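Inarden Warm Homes Pilot
Second progress report to the Chaturvedi Fund
February 7, 2023

The pilot set out to find whether cheap draught-proofing, fitted in rented homes in Banddale, makes any real difference to heating bills. The fund asked for early findings. We have some, and we would ask you not to lean on them too hard. The bedroom visits went ahead in the new year and the fitting sheets are all in.

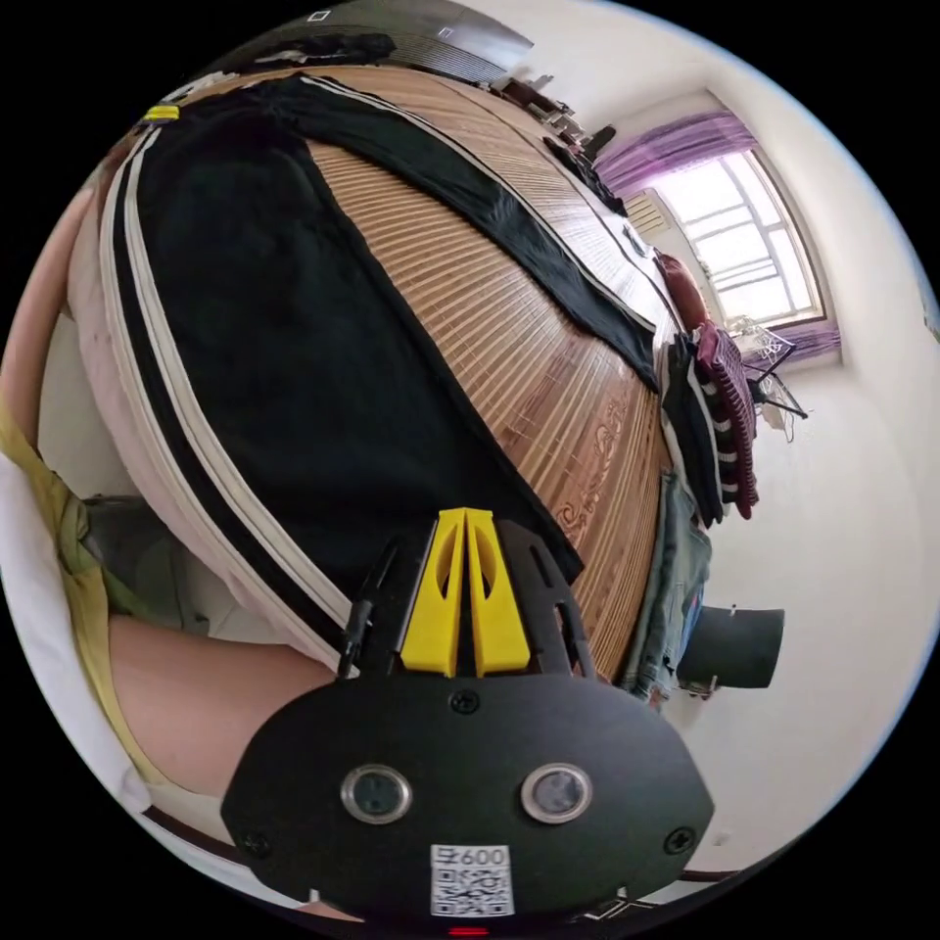
Homes signed up

We have 31 homes against a target of 40. The shortfall is mostly in Dirkonbridge, where two letting agents stopped replying in November. We doubt that another leaflet will bring them back. The last one went to 603 addresses and the response was poor, though the printer did a nice job.

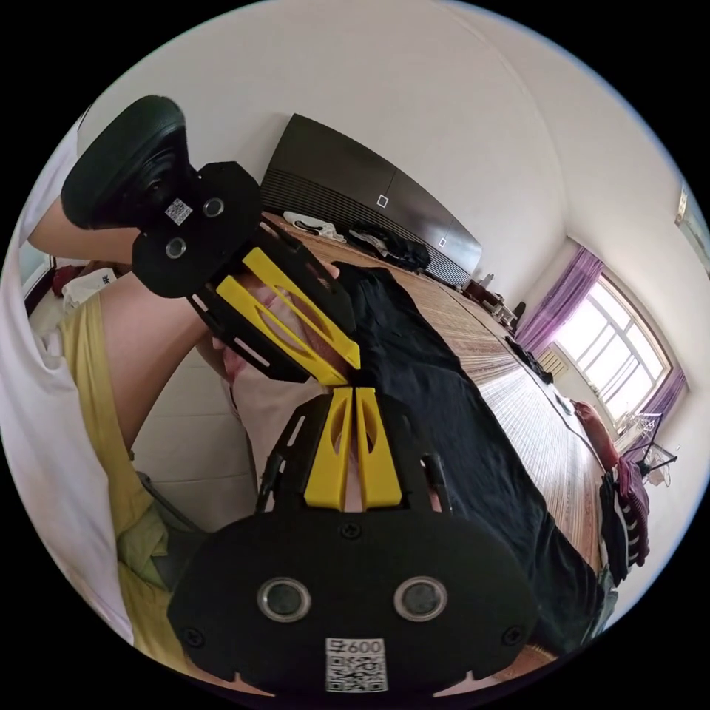 Those who did sign up tend to be people who already watch their meters closely. That is a weakness in the pilot and it was there in the first report too. A tenant who turns the heating off at six every evening has little left to save, and the tenants we would most like to hear from are the ones who put our letter in the recycling.

What the readings say

Gas use fell in most homes after fitting. It also fell in the homes still waiting for their strips and brushes, which suggests that prices did a good part of the work. We have been urged to quote the average saving on its own. We would prefer not to, at least until a full winter is in.

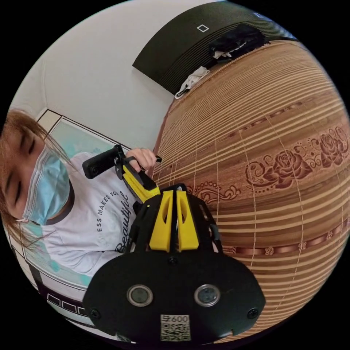

The loggers have been a mixed bag. Several stopped recording over Christmas and the maker's advice was to change the batteries, which we had done. We have asked for replacements at no cost and are still waiting.

Comfort

Tenants say their rooms feel warmer. We are wary of this, as people who have been given something for nothing are often polite about it. Nor does dress tell us much: one person in the pictures has a short-sleeved T-shirt on, and we would not take that as proof of a warm room. The next survey will ask which rooms people have stopped using in cold weather – a duller question, but harder to be kind about.

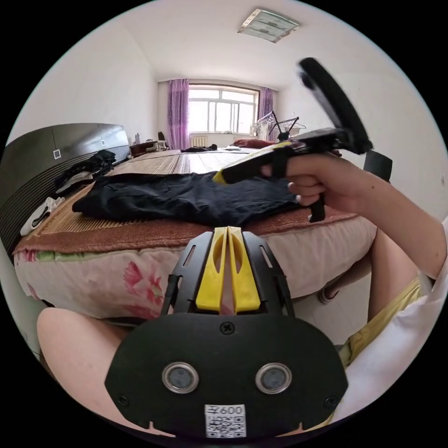
The survey will also have to deal with bedrooms properly. Our form treats them as places to sleep, with one reading taken at night. Bare legs beside a bed say nothing about the temperature at three in the morning, but they are a fair reminder that these rooms are used by people who are up and about, and a daytime reading is missing. We will add one.

Money

Spending is within budget, with £500 moved from printing to travel. We ask for no further funds at this stage. We do ask that the decision on a wider scheme be put back until the spring readings have been checked.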